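Budget for two hand-held grippers, what am I missing?

Sutrisno Ngui
24 August 2024
We want to record table clearing: pick up a torn snack box, put it in a pedal bin. Grerik quotes 3,685 for a pair of hand-held grippers, Laston 2,139. Both sales pages promise the world and I believe neither. Is the dearer pair worth it for work like this?

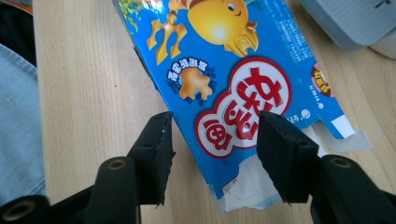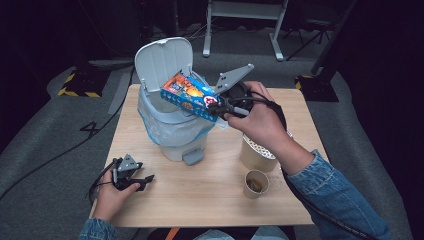 Lumenta
Neither, until they tell you what replacement finger pads cost. I paid 381 for a spare set in March and it wasn't in the quote. Ask about cables too. And get a loan pair for a week before you sign anything.

Gistex
cheaper one. cardboard is easy, try them on a bin liner first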